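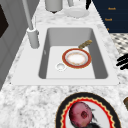 4.2 Resetting the sink task

1. Press Pause and wait for the gripper to stop.
2. Load the Plomora kitchen file and select Sink.
3. Put the pan on the basin floor, clear of the drain, with the handle towards the far right corner.
4. Set the step limit to 1,000 and the episode count to 60.
5. Press Run.

Note: Changing the step limit clears the saved start pose.

Caution: Do not move the pan while the arm is live. If contact errors appear, repeat from step 1.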